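Wevwood Neighborhood Print Room
Progress report, second period
To: Isisetti Fund
From: Zdislava Kuruc, program lead

Quick one this time, we open again Tuesday and I still have screens to wash out. Numbers first, then the rest.

Where the money went

Grant received for this period: $3000. Spent so far: $1000 on paper and ink, $1000 on the drying racks and a second exposure lamp. The last $1000 is held back for the spring sessions, as agreed in the original plan. No change requested to the budget lines.

Paper came in higher than I planned for. We switched from the heavy cotton stock to a lighter sheet for beginners and kept the cotton for people doing editions. Fewer complaints than expected. One person said the light sheet curls. It does curl. We put it under boards overnight and it's fine by morning.

Evening classes

Five classes running, all full. Intro screen printing, relief, pattern repeat, wallpaper lengths, and the open bench. Open bench is the one people fight over. I moved it to 6:30 so folks coming off the day shift at Nishad can make it, and that filled the last of the spots.

Relief is slower. The cutting tools we inherited were in bad shape and I spent two evenings sharpening insted of teaching. Have asked for a quote on a new set, will come out of our own funds, not yours.

Attendance sheets are in the shared folder. Sorry about the handwriting on the December ones.

Access and safety

Ramp at the side door is done. Door itself still sticks in wet weather, landlord knows. Ventilation in the washout area passed. Eyewash station moved next to the sink where it should of been in the first place. Gloves now in small sizes as well, which the teenagers had been asking for since we started.

First aid training: two of us have it, third person booked.

Working with Jirkon

Jirkon is the secondhand shop on the corner, they let us hang finished lengths in the window for a month at a time. Good for them, good for us. Two commissions came through it, one for seat covers and one for a set of lampshades. Makers keep the full fee. We ask for a small donation toward ink and both paid without being chased.

Also talked about a joint sale day. No date yet. They want it on a weekend, I want it on a weeknight, we'll see.

Pattern and wallpaper group

This is the part your visitor asked about so a bit more detail. The group started with two-color repeats and has moved on to bigger, looser things, lots of layers. Swirling bands are the current craze, coral and lavender and blue with thin dark outlines. Registration is the hard bit. If the second screen is off by a hair the outline drifts and the whole length looks tired. We made a long wooden guide with stops on it, and waste has dropped a lot.

Big bold repeats look very different once they go round three walls compared with a sample pinned to a board, and we now talk about that in week one.

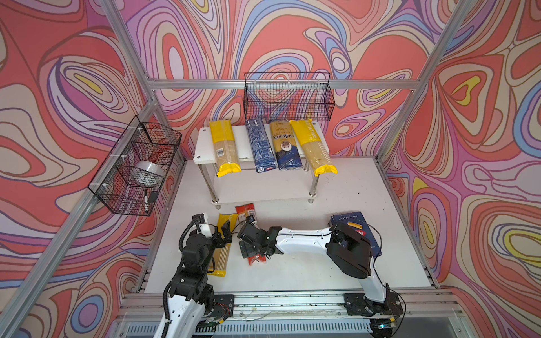
Problems and delays

Heating was out for most of a week. Ink gets stiff in the cold, two sessions cut short, both made up later. The website sign-up form dropped some names and we called everyone back by phone. Exposure lamp arrived with the wrong plug. Fixed.

Next period

Spring sessions, paid for from the held $1000. Relief tools. Sale day with Jirkon if we can agree on it. A short printed guide to washing screens, becuase I am tired of repeating myself. Draft is half done.

Receipts attached separately. Call if anything is missing, evenings are best, after nine.

Zdislava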